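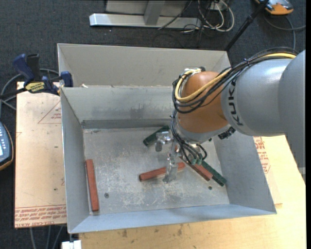
*Five blocks, three reddish-brown and two dark green, in an open metal bin with a KUKA arm reaching in.*

# How Long Can "Nendmont" Keep Its Dead Buried?

The fourth season of "Nendmont" ended with the sheriff at the bottom of a quarry and his wife driving north with the money. It was a good ending. I said so then, and I'd have been happy to leave the town there.

Season five opened this week, and the sheriff is back. He has a limp, a beard and a story about a ledge. The camera showed us that quarry for a full minute last year, and I don't remember a ledge.

Hedvika Jireš, who created the show and wrote the premiere herself, has promised that every return will be "paid for." I'd like to believe her. So far the bill has gone mostly to the viewer. Guzmán, the crooked pharmacist, was shot in season two and came back with a scar. His sister drowned and came back as a twin. When the Gurnov brothers burned down the mill in the premiere's closing minutes, with three regulars inside, I felt nothing except mild curiosity about which window they'd climbed out of.

That's a pity, as the hour has good things in it. The supper at the Gurnov house runs 9 minutes with hardly any music, and the mother's slow refusal to pass the bread is nastier than any of the gunplay. The wife's motel scene is nearly as strong, right up to the moment her phone rings and we all know who is calling.

Praren, the streaming service that picked up the show after its first season, says it has ordered enough episodes to finish the story. Which story? The one about a small town covering up a theft of $645,000 was finished some time ago. What's left is a lot of people in good coats accusing each other in parking lots.

Fans will tell me to wait for episode three. They told me that last year too, and episode three was the one with the amnesia. I'll watch it, probably with the laundry. If the pharmacist is killed again, I'm going to want to see a body, and then I'm going to want a second opinion.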